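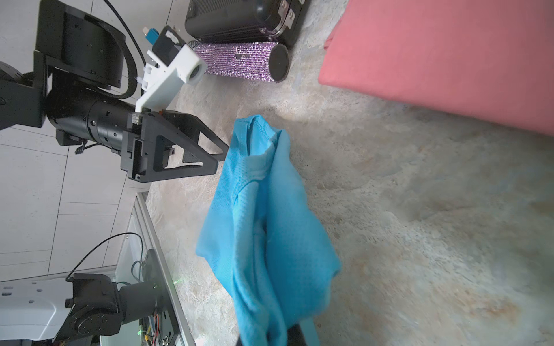 A light-blue garment at the Trimis clothing exchange in Plumton.

PLUMTON, July 10, 2019 - Anyone who has been meaning to do something about that drawer of T-shirts at home, the one that has to be pushed shut with a knee, has a little more time to get around to it. The summer clothing exchange run by Trimis, the secondhand shop on the lower end of Flondarholm Street, will stay open two weeks longer than planned, and the shop is taking in washed shirts and sweaters right up to the last afternoon.

The exchange works much the way it did when it began in May. People bring in clothes they no longer wear, get a paper slip for each piece, and use the slips to pick out something else from the shelves. There is no charge, and children's sizes can be swapped for adult sizes without any fuss. Coats, shoes and bedding are still not accepted, and Trimis asks that people please not leave bags on the step overnight, as a good many were rained on last month and had to be washed all over again.

By the end of last week 2,364 pieces had come through the door, and 1,778 of them had already gone home with somebody new. That is a good deal more than the shop had hoped for when it cleared out its back room in the spring, and it has meant a lot of folding. Yasuo Hamada, who runs Trimis and has sold secondhand clothes in Plumton for most of his working life, said he had expected to spend the summer steaming collars and had spent it looking for shelf space.

"The first week we just hung everything up, and we were out of hangers by lunch," Hamada said. "So we went over to folding, and then of course everybody had their own way of folding, and the piles leaned in every direction you can think of. They looked friendly enough, but you couldn't find a medium to save your life."

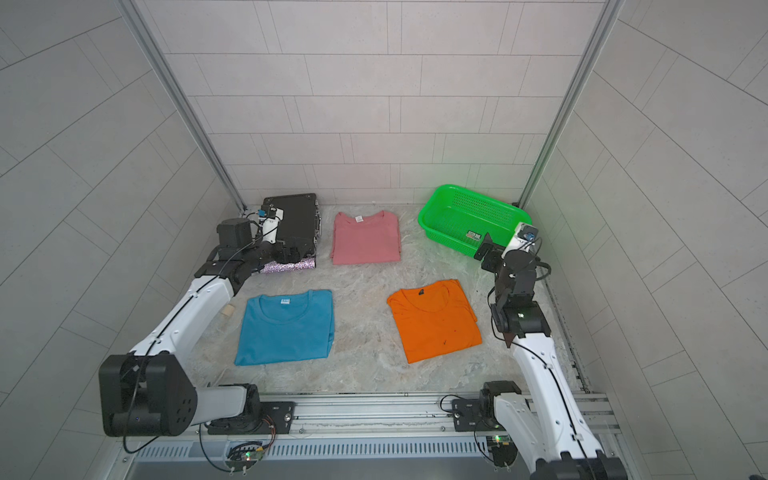 Folding at the exchange now follows what the shop calls the Nijs fold, after the old Nijs department store, where Hamada had his first job and where every shirt on the counter was expected to match its neighbor. The sleeves go back, the sides come in, and the bottom is brought up so that the shirt makes a neat block with the neck on the outside. When it goes well you get something like the teal-blue T-shirt, squared off with its collar at the top and the small white label showing. The orange one beside it has come out a bit less tidy and sits at an angle, and Hamada says a shirt like that is perfectly welcome on the shelf too. The label is the part he cares about, and he is glad to see it peeping out at the collar of the pink one as well, because a shopper who can find the label can check the size without undoing the whole pile.

Sweaters have been slower to come in, as you would expect in this weather, but they are just as welcome as T-shirts and the shop would love to have a decent stack of them put by for the fall. They are folded a little looser and kept on the low shelves, where they can't slide off onto anyone. Hamada asks that people fasten any buttons before bringing them in, and that they check for pulled threads around the cuffs - a small pull is fine, and there is a mending box by the register for the bigger ones.

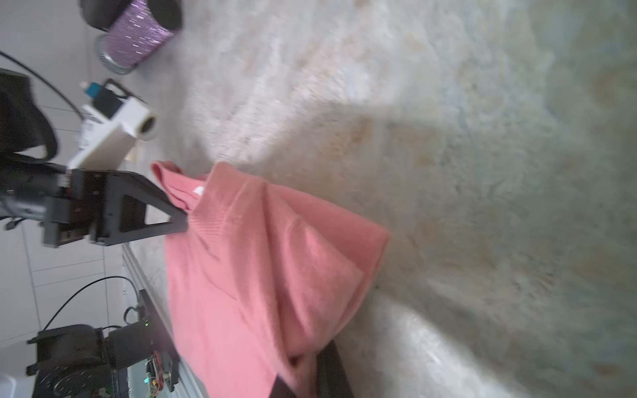 Yuzuki Wada said she would gladly swap three T-shirts for one good sweater, even in July, and that she had already been by the exchange more often than she cared to admit to her family. She thought the folding had made a real difference, too. Earlier in the summer she would give up after one shelf, she said, and now she could go through the lot in around ten minutes and still have time for a chat at the register, where she had picked up a tip or two about getting her own sweaters to lie flat.

Trimis is open for the exchange every afternoon from one o'clock until five, and slips handed out since May can still be used through the final day. Anything left on the shelves after that will stay at the shop and go on the regular racks at a low price, with the children's sizes put out first so that families have a chance to look through them before school starts.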